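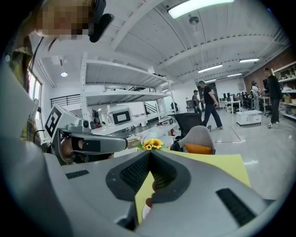 Minutes of the Sedthorpe Allotment Society, Jun 23, 2021

1. Water supply
The new pipe from Wogan Lane reaches the lower plots now. Two taps still leak, and the meeting agreed to ask Brorkel for a price before we pay for any repair. The balance in the account is 522 dollars.
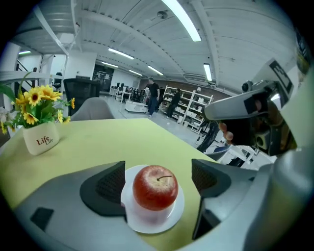 If the price is more than 500 dollars, we will wait until November — the water is closed then anyway. Until that time, please turn the lower taps off by hand after each use.

2. Waiting list
There are 12 names on the list. It was proposed to divide the big corner plot in two halves, so that two families can start this summer.

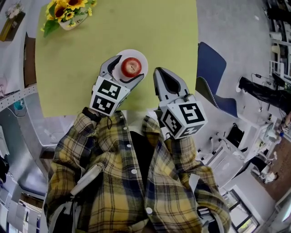 One member objected that the corner plot floods in spring, and new people should not receive the worst soil. She asked to drain it first. The proposal was put back to the next meeting.

3. Seed order
The Stadadura catalog came late this year. Orders for beans and garlic must be in the box by the shed door.
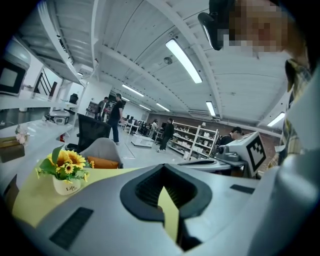 Onion sets are ordered separately, and members pay for them when they collect. Late orders will not be added — last year this made much confusion with the bill.

4. Any other business
The key to the north gate is still missing. A new lock was approved.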